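Sekora returns Husum handling cell to service after wrist rebuild

Sekora has put its small-parts handling cell in Husum back into service following a rebuild of the wrist assembly and a full reset of the camera and gripper offsets. The cell was offline for most of May. It now runs on the regular two-shift schedule, with a shorter inspection interval for the first weeks.

The work started with a placement fault. Operators had logged parts landing a few millimeters short of the target on the far side of the table, while placements close to the base stayed within limits. The error grew slowly and did not trigger an alarm. By the time the cell was stopped, 231 placements had been flagged by the downstream check.

Nélida Sepúlveda, the maintenance lead at the site, first looked at the table fixture and the base bolts. Both were within torque. The cause was found higher up the arm: two of the four screws between the wrist flange and the camera bracket had lost preload, and the bracket had shifted against its locating pin. The pin itself was worn on one side.

"The camera was still giving a clean picture, so the software had no reason to complain," Sepúlveda said. "It was measuring very consistently from the wrong place."

The bracket, pin and screws were replaced. The new bracket comes from Ağca and has two locating pins in place of one, with the second pin set in a slot to allow for thermal growth. Screws are now installed with a medium-strength thread locker and marked with a paint line across the head and bracket. The line is checked at every shift start with a flashlight. A broken line means the cell stays stopped until the camera offset has been measured again.

While the wrist was open, the crew also replaced the gripper cable, whose jacket had started to crack at the last clamp before the flange. The old routing made a tight turn at that point. The new cable leaves the gripper on a wider loop and is held by two clamps, neither of them on a moving edge. Connector pins were cleaned and the seal on the gripper side was renewed.

The larger part of the job was the setup that followed. Changing the bracket changes the relation between camera and gripper, and every stored pick position depends on it. In earlier rebuilds the site had taught these positions again by hand, at slow speed, with one person on the pendant and one at the table. This time the offsets were worked out first in Pistano, the simulation package Sekora already uses for layout work, and then confirmed on the machine.

Odette Arnaud, the controls engineer who ran the setup, built a model of the wrist from the new bracket drawing and placed a virtual camera at the lens position. The model was run through 1,000 pick attempts with the part position and table position varied between runs. Each run was stored with the commanded pose, the finger opening and the wrist camera view, so that a failed attempt could be traced to a reach problem, an offset problem or a blocked line of sight.

The first batch used a bracket angle carried over from the old setup. It left too little of the part in view once the fingers had come down around it, and 205 attempts were rejected by the vision step for that reason alone. Arnaud tilted the virtual camera back in small steps and repeated the batch after each change. The final angle keeps the gripper body in the lower part of the view and leaves the upper end of the part clear of the fingers. The cost is a narrower strip of table visible on the near side, and the approach path was changed to suit.

A second correction concerned the background. The model table had been given a flat gray finish, and edge detection on a plain surface is easy. Arnaud replaced it with a wood texture with knots and strong grain to make the task harder. Several threshold settings that had passed on gray were dropped – they picked up grain lines as part edges. The settings that survived were carried over to the machine.

Simulated wrist camera views from the setup runs. A blue block stands at the gripper in both, against wood grain, with a light gray pad on each side of the black center section.
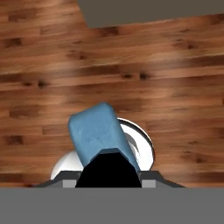
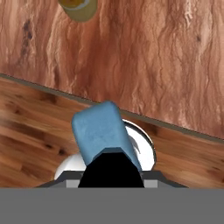

On the real cell, confirmation took three steps. The offset was measured with a calibration plate clamped to the table, at five positions including all four corners. The tool center point was then checked with a pointed pin in the gripper, turned around a fixed reference tip. Last, the cell ran 30 placements at reduced speed with a dial gauge at the far side of the table, where the original fault had shown up. All 30 were inside the limit, and the spread between near and far positions was no longer measurable with the gauge in use.

One difference between model and machine remains open. The simulated fingers close evenly, while the real gripper has a small lag on one finger at low air pressure. The effect is a slight rotation of the part during closing. For now the supply pressure has been raised to the upper end of the permitted range and the closing time extended. Arnaud plans to add the lag to the model before the next change of part type.

The maintenance schedule for the cell has been revised. Bracket screws are checked for torque weekly until the end of the quarter and monthly after that. The calibration plate stays at the cell in a closed case, and the offset check is now a stored routine that an operator can start from the panel without calling maintenance. If the measured offset differs from the stored value by more than the set limit, the routine locks automatic mode and writes an entry to the maintenance log. It does not correct the value by itself. Sepúlveda asked for it to be done this way so that a loose bracket is found and tightened before anyone adjusts the numbers around it.

The same bracket has been ordered for the second handling cell at Husum. That cell still carries the older single-pin version, whose screws were tightened and paint-marked during the May stop. Its conversion is planned for the next scheduled shutdown, and the Pistano model will be reused with the table height changed. Spare pins and a spare gripper cable are kept in the site store under the cell number.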